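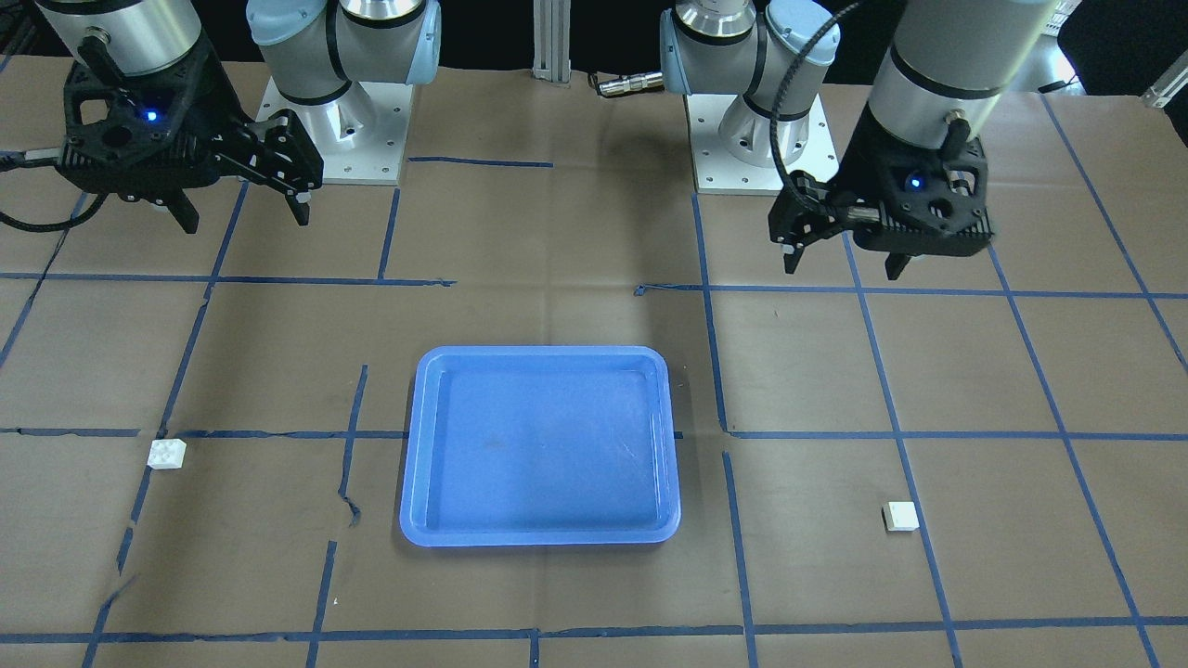

Juraj Hájek would have us throw out every episode whose starting layout was not written down before the arms moved. He made the case in a comment on our first draft, and he was blunt: a success rate is worthless to another lab if they can't put the objects back where they were. We began as skeptics and have come most of the way over to his side. The rules in this section owe a lot to that argument.

4.2 Laying out the workspace

Tabletop manipulation is a wonderful field to work in right now, partly because the hardware has become so easy to share. Layout conventions have lagged behind. Of the three protocols we compared, Lirkley and Ivudis both record object positions in the robot base coordinates, and Benítez leaves the matter to the operator. Base coordinates are precise, but a person resetting a table by hand can't see them. We therefore ask for a visible grid as well: blue painter's tape on brown kraft paper, with each cell given a row and column label in the log. It costs almost nothing, and we were delighted by how fast new operators picked it up.

The grid doesn't have to be perfect. Paper creases and tape tears. What the protocol requires is that the grid be surveyed after it is laid and again whenever paper or tape is replaced, and that the survey be stored with the episodes it covers. An irregular grid with a survey is fine. A beautiful grid without one fails the check.

Objects are logged by cell and by the corner of the cell they sit closest to. Trays and other containers are logged first and small parts second, so that a reset can follow the same order. We tried the reverse order for a while in December and went back.

4.3 Pendant and emergency stop

The operator's table should stand beside the workspace, with the teach pendant face up and its stop button free of cables, tools and clothing. We put this in the written protocol after reading the Cludcombe checklist, which treats the stop as part of the layout and asks for its location to be logged like any other object. What a good idea! Our version adds two requirements. The person resetting objects must be able to name the location of the stop without looking, and power strips and adapters must stay on the operator's side of the paper's edge. Figure 3 shows one arm working at the tray, with the operator's table on the left.
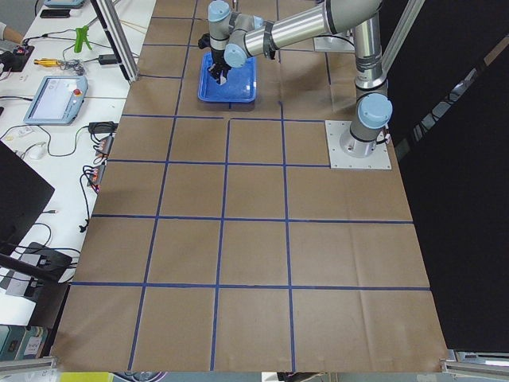
Figure 3. Gridded work surface and adjoining operator's table. The pendant lies flat with the red stop button at its upper right corner.

4.4 Deciding which episodes to keep

We applied the rules to 473 episodes. An episode is kept if its layout entry precedes the first motion command, if a valid survey covers it, and if the stop location is on record. Episodes that miss only the last item are kept but flagged, and this is where we still differ from Hájek, who would drop them too. Both versions of the list will be released so that readers can repeat the analysis under the stricter rule.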